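Notebook – Scanlon room, stationery
5 December 2024

Where we left off: the pen drawer has been declared a hazard to morale. Bríd went in for a marker before the Arano meeting, came out with a glue stick, and did the whiteboard from memory. I said I'd deal with it, mostly to end the conversation.

Plan for the morning
Everything out of the drawer and onto the glass-topped table. Caps go back on whatever they belong to. Anything that won't write goes in the trash. Containers go in the gray basket and get put away last, so I can't shove pens into them out of laziness, as in November.

Sorting
The drawer came out in one go, which made a noise they probably heard in Kurkirlow. I had expected mostly pens. There are a lot of caps. Two loose blue ones and a dark green one, and I have no dark green pen to offer it. Maybe it came from the Jiston box. The pink cap was easier, given that a highlighter with a pink tip was lying right next to it looking guilty.

Also in the pile: a glue stick (blue, yellow cap, presumably the one Bríd brought to the meeting) and a little pink and white sharpener. We own no pencils that I know of. Keeping it anyway – throwing out a sharpener is how you find a pencil.

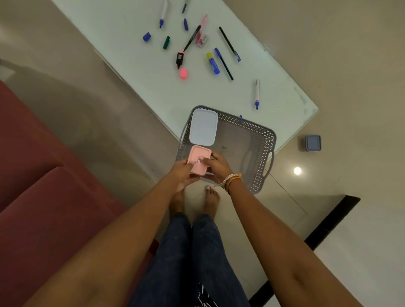 Scribble test
Used the back of an old Scanlon order form. Rule: three strokes, and if there's no line by then, it goes. Houshang argued for 32 strokes and warming the tip in your hand, which is how we got a drawer like this.

Failed: 4, all of them pens I'd have sworn were fine. One came back to life on its way to the trash and was let off.
Markers: both of the blue-capped ones write. One squeaks. Put the squeaky one at the back for visitors.
Highlighter: good, a bit pale at the start of a line.
Glue stick: not tested, I didn't want to stick the order form to anything.

Where things live now
Markers and highlighter on the whiteboard ledge. Pens in the drawer, tips all facing left. Small stuff in the pink container, with its own lid on if I can find it. Orphan caps in an envelope marked CAPS, to be opened by whoever turns up the green pen.

To do
Ask Houshang about the Jiston box.
Order 6 black pens, plain ones.
Wipe the table, there's ink on the glass near the corner and it's mine.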